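Thursday, late

Finally tried the bitcoin machine at the Strachan grocery. It sits by the door where the lottery counter used to be. I took 20 dollars in cash and a phone number I could get a text on, which the screen asks for before anything else. The text took long enough that the machine timed out and I had to start over.

Jastgate runs it. The fee was 16 percent, shown in small gray type on the next-to-last screen. I knew it would be high but had guessed half that. I went ahead anyway, since I wanted to see the whole thing work once.

Picked up fruit and bread on the way out and walked home by Unberg. 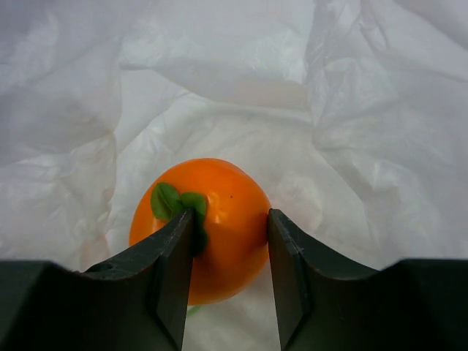 Round and orange, on the plastic.

The coins were not in my wallet when I got back. The receipt said pending. I read the help page, which says to allow up to six confirmations and gives no time for that. Checked again after supper and it had come through, minus the fee and a little more for the network. I wrote both amounts in the notebook.

I still have the Palo account from last year with a small balance in it. Their fee is much lower but they hold a bank transfer for days before you can move anything. Cash at the machine is quick and expensive — the bank route is slow and cheap. For amounts this small I don't think either one matters much.

Moved the Palo balance over to the same wallet tonight so everything is in one place. Copied the address twice and checked the first and last characters. Recovery words are on paper in the desk, second copy still to be made.
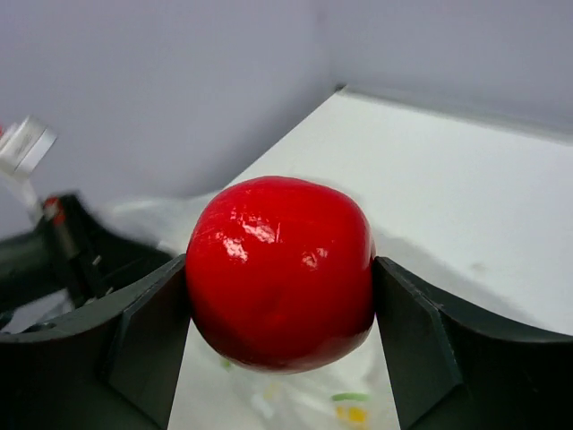
To do before the weekend

Make the second copy of the words and put it somewhere other than the desk.
Ask Palo how to close the account.
Find the receipt from the machine — I think it's in my coat.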